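Robot cell took over the sorting bench – what happened to your people?

Forum: Shop Floor / Automation

dockside_ray
We run a botanical lab that sorts dried plant material for Tusulwood. Six months into having two arms on the bench. Throughput last month was 2,111 trays against 1,299 in December, same hours. My question is about staffing. The sorters now spend most of the shift clearing faults and doing second checks, and their job description hasn't been touched. How did other sites handle the grading of the role?

Sepulveda_QA
We're the Sepúlveda site. We rewrote it before go-live. Two pay steps, one for tending the cell, one for teaching new picks. Of the nine people on the bench, four took the second step. The rest stayed on inspection at their old rate.

mk_tolerance
Old rate for harder work, then. Inspection after a robot is worse than inspection after a person. You get the rejects all day and none of the easy trays.

Sepulveda_QA
Disagree. Reject share is logged per station and we rotate every two hours. Nobody has rejects all day.

Settimio Parisi
The rotation interval matters less than who can stop the cell. At Anov the operators could pause it but only the integrator could change grip force, so every crushed piece meant a ticket. We logged 119 tickets in one quarter. After operators got write access to force and approach height, nearly all of that went away. It also settled the grading argument, as they were doing setup work and could point to the change log.

mk_tolerance
Write access with what training?

Settimio Parisi
Two half shifts, then sign-off by a lead. Limits are locked in the controller. They can't go above the ceiling.

dockside_ray
Useful. Our ceiling is set by Telleo and we can't see it. We do our own fingertips, though. Blue tape over the fingers, small fuzzy pads at the tips.
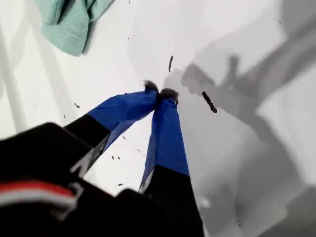 Who replaces the pads on your shift, the operator or maintenance?

The operator does it at shift start and initials the sheet. Maintenance only gets involved if the finger itself is bent.

mk_tolerance
Then pad changes belong in the job description too. Same for cleaning the work surface, if they do that.

Sepulveda_QA
Agreed on that one. Ours lists both under cell tending, with fifteen minutes allowed before the first tray.

dockside_ray
We allow zero at present. I'll take the fifteen minutes and the change log to the 2:00 meeting and ask Telleo for the force ceiling in writing.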